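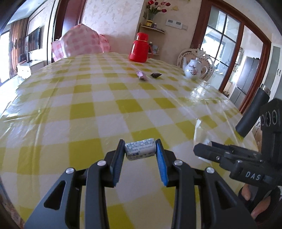 A candy in the grippers at the dining table, red thermos and teapot behind.

14 shares

I have wanted to see how robots get taught ever since I read that a lot of it is done by people simply using their hands. So when Datar opened one of its home recording sites in Jiltham to visitors for a day in July, I signed up the same evening, and I got a place in the Thursday morning group. I would have taken a place at five in the morning!

First surprise: it's a home. You come in past coats and shoes, and you end up beside a dining table with a shiny yellow-and-white checkered cloth on it. I had pictured a lab with cages and warning tape, and instead I was looking at flowered china and wondering if I should have brought a cake.

The idea is simple enough that I could explain it to my kids at supper. You hold a gripper, one in each hand if the job calls for it, and you do an ordinary chore with it. The gripper has two fingers with grippy pads on the inside, and a camera rides along and records what the fingers are up to. Later on, all those recordings go into training, and a robot arm with the same kind of fingers learns to do the chore from them. The person is the teacher, the chore is the lesson, and there is no robot at the table at all while the lesson is being given.

The chore that morning was small sweets and snacks. Pick one up off the cloth, carry it over, let it go where it belongs, go back for the next. I know how that sounds, but I could have watched it for hours. A wrapped candy with twisted ends is a slippery little customer. Come at it from the side and it scoots. Squeeze too early and you get a corner of wrapper and nothing else. The people doing the recording have a way of lowering the fingers straight down, pausing for a breath, and closing gently, and after a while you start to see how much is going on in that pause.

We were told that a full set for one chore in one home is 600 good takes, and that the Jiltham team had 837 in the bag before they threw out the fumbled ones. The sorting is done over at Brastent, where the footage gets looked through by people and then trimmed. I asked if the fumbles were any use. Some are, apparently — if you drop a candy and then calmly pick it up again, that's worth keeping, because a robot will drop things too and needs to have seen what to do next. I loved that answer and wrote it on my hand, having left my notebook in the car.
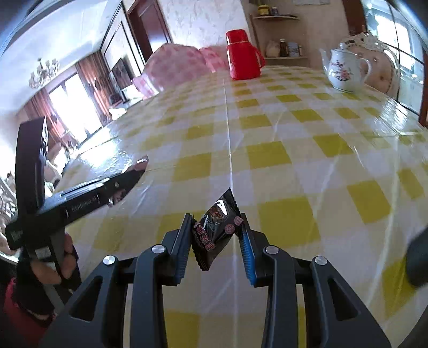

Reading time: 4 min

The flat snack packets are a different problem from the candies. They have those crimped edges and not much body to them, and they like to swing around once you lift them. The one I watched went up at a slant between the pads with its corner sticking out over the fingertips. A tilt like that is fine, by the way. I had assumed everything would need to be neat and square, but the takes are supposed to vary, so that the robot doesn't learn just one way to hold a packet and then get stuck when it meets another.

Light is the other thing they want a mix of. The cloth on that table throws back every bit of sun, in long bright streaks, and I asked whether they'd be better off with the curtains closed. No, they want it! Real kitchens and dining rooms have glare in them. They record with the sun in and with the sun gone, and they move on to another house when they have enough.

Then we got our turn, and I was hopeless. Visitors use a practice gripper from Gavrilă, a bit lighter than the ones used for recording, and nothing you do with it is saved, thank goodness. You work it by squeezing the handle. My first try sent a candy clean off the table. It took me seven goes to get a single one up and over, and I'm told that's normal for a beginner. What threw me was that you can't feel the candy. You feel the handle, and you have to trust your eyes for the rest, so you slow right down and start planning your moves like you're threading a needle. By the end I could do it fairly often with my right hand and almost never with my left. The woman next to me, who knits, got it on her second try and was very gracious about it.

A few notes if you're thinking of going. The visit runs 2 hours, tea included. Groups are small and you stand for most of it, so wear decent shoes. Parking on the street is tight before ten. You're asked to stay quiet while a take is running, but between takes you can ask anything you like and they'll keep talking as long as you keep asking. Children are welcome if they can keep their hands to themselves around the candy, which in my family rules out two of the three.

I've put my name down for the Brastent visit in the fall, where you get to see an arm try out what it has learned. Will write that one up as well.

6 comments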